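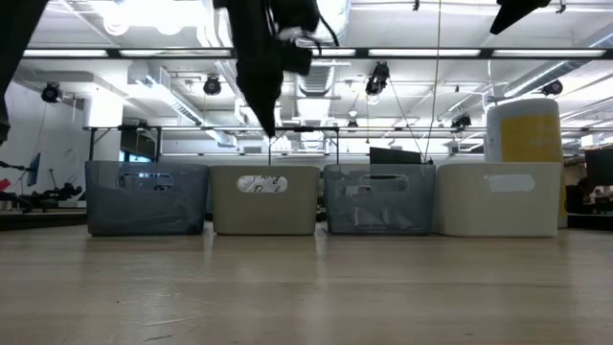 Bench and Shop Furniture > Tops and Bases

Solid top on steel base: slots, Z-clips, or figure-eights?

Started by nestrella, July 12, 2018

nestrella
I have a maple butcher-block top, 24 inches deep, edge grain, going on a welded steel base. The base came from Fliltaletti with plain round holes in the top flange, sized for a number 14 screw with no slack to speak of. Their sheet says to drive screws straight up through the holes and be done.

I don't like that for a solid top. The room is heated by forced air and gets very dry from December on. In summer it is humid enough that the file drawers stick. I have not measured either end of the range yet.

Questions:

1. Is it worth slotting the flange, or is an edge grain top stable enough to ignore this?
2. If slots, how long?
3. Does the finish change the answer? I was planning on Privum oil, both faces.

The top is 1466 mm long if that matters. I know length doesn't move much.
Noel Estrella

kerfwidth
Slot it. Edge grain moves less than flat grain across the width, but it moves. Take your width, multiply by the change in moisture content in percent, multiply by the coefficient for the species and cut. For hard maple the usual published values are 0.00353 flatsawn and 0.00165 quartersawn.

With a 4 point swing:

Flatsawn: 24 x 4 x 0.00353 = 0.34 inch
Quartersawn: 24 x 4 x 0.00165 = 0.16 inch

Edge grain block is made by ripping flatsawn boards and turning the strips on edge, so most strips end up near quartered. Near, not all. I would plan for a quarter inch total.

millwright_dan
A quarter inch total, but he doesn't need quarter inch slots everywhere. If the center line is fixed, each edge takes half. If the back edge is fixed, the front takes all of it. Decide which edge you want to stay put first. Against a wall I fix the back.

Also the screws themselves give a little. People hang tops on round holes all the time and get away with it.

kerfwidth
They get away with it until they don't. The failure is usually a glue line opening near the outer screws in the second winter. By then the top has been blamed, or the shop that glued it up.

austra_t
I would separate two things here, movement in width and cupping. Slots solve the first. They do nothing for the second, and a steel base makes the second worse if the screws are too far apart.

On my own top I used slots front to back and closed up the screw spacing along the cross members. The top is held flat and can still slide. The screws have a wide washer under the head and are snug only. If you lean on the driver you have turned your slot back into a round hole.

For the finish question: oil slows the exchange by very little. A film finish slows it more. Neither stops it over a season. What matters is that both faces get the same treatment. I have seen tops with several coats on the show side and bare wood below, and those cup every time the heat comes on.
Austra Tamošiūnaitė

nestrella
Thanks. That settles slots. The base will be against a wall, so I'll fix the back edge and slot the middle and front.

Second problem. The flange is thick enough that I'm not looking forward to filing it. Drill two holes and join them with a file, or a step bit and a jigsaw?

ferrule
Neither. Skip the flange and use Z-clips in a groove under the top. Rimoris makes a steel one that reaches over a flange of that type. No metalwork at all.

millwright_dan
Z-clips on a bench are a mistake. They are meant for dining tables, where the load is down and nobody is pulling on a vise. Any upward or racking load and the clip tips in the groove. I have replaced a set of the Rimoris ones for this reason. The clip was fine, the groove wall was crushed.

ferrule
He didn't say there was a vise.

nestrella
No vise. It is a general work table. Sorting, packing, some assembly, light clamping along the front edge.

ferrule
Then clips are fine.

kerfwidth
Clamping along the front edge pulls up on the front edge when you clamp something that overhangs. I'd still go with screws at the front. Clips at the back only, if you must mix.

austra_t
Agree with kerfwidth. On the metalwork: two holes and a carbide burr in a die grinder, then clean up with a round file. Clamp the flange to a scrap block so it doesn't ring. Deburr both sides. The upper side is the one people forget, and a raised burr there will dig into the wood and lock it.

The order I followed:

1. Lay the base upside down on the top and mark through the existing holes.
2. Pull the base off. Extend each middle and front hole toward the front and the back by equal amounts, along the width of the top.
3. Deburr and paint the raw edges.
4. Finish both faces and all four edges of the top and let it cure flat on stickers.
5. Put the base back and drill pilots at the center of each slot if the wood is at its mid-range moisture. If it is at the dry end, set the pilots so the screws have room to travel outward as the top grows.
6. Wax the screws. Snug, then back off a hair.

The same rule applies to anything rigid that spans the width. Slot one side of it. 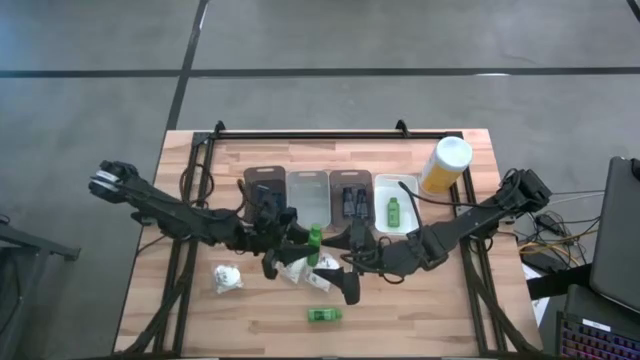 Page 2

ferrule
Step 5 is where I'd want a meter. Without one you are guessing at mid-range.

austra_t
Yes. A pin meter is good enough. Take readings on the underside in several spots and use the middle value. Pins in a show face leave holes.

bandsaw_ted
I'll disagree with the whole thread. I have a 24 inch edge grain top from Sakalauskas screwed through round holes to angle iron, no slots, in an unheated garage. It has been there for years. No cracks, no cup. I think the coefficient tables are for loose boards and a laminated top behaves better than they predict.

kerfwidth
An unheated garage is the easy case. Outdoor air in winter is cold but the relative humidity stays fairly high, so the wood doesn't dry down much. Heat that same air to room temperature and the relative humidity drops hard. The original poster has forced air heat.

Laminating does not cancel the movement. It averages it. You lose the extremes of individual strips, and the total is still there.

bandsaw_ted
Then measure one and post it. Everybody quotes the table.

kerfwidth
Fair. I'll put a caliper line on mine and report in December.

nestrella
Update on the base. Slots are cut. The burr was the right call, thanks Austra. I did have burrs on the upper side exactly where you said.

New question on sanding. The top came from the mill with a drum sander pattern I can see at a low angle. Start at 100 grit or go coarser?

millwright_dan
100 is fine for drum marks. Go coarser only if you can feel them. Stop at 180 for oil on a work surface. Finer than that and the oil doesn't take as evenly on maple.

ferrule
I go a lot further. 220, 320, then pads up to 3000 over the cured oil.

millwright_dan
On a packing table? It will have the tooth of a dinner plate. Boxes slide off it.

ferrule
It wipes clean.

austra_t
For sorting and packing I would stop at 180. A table with loose bins on it benefits from some friction. If it gets polished by use, scuff it with a gray pad and re-oil that area.

Check the Privum label for the re-coat window before you start. Mine skinned over in the can after I left the lid loose, and I had to strain it through a paint filter to finish the second face. That left the two faces coated on different days with different batches. It has stayed flat so far, but I wouldn't do it again on purpose.

nestrella
Will stop at 180. Does anyone seal the end grain separately? I have seen it recommended for slabs.

kerfwidth
Yes. End grain takes in and gives off moisture much faster than the faces. Keep wiping oil on the ends until they stop drinking it, then one more coat with the faces. Small end checks on block tops nearly always start from a dry end.

bandsaw_ted
On that one I have no argument. Mine checked at the left end because I skipped it.

nestrella
Ordered the pin meter. I'll post the underside readings before I drill the pilots.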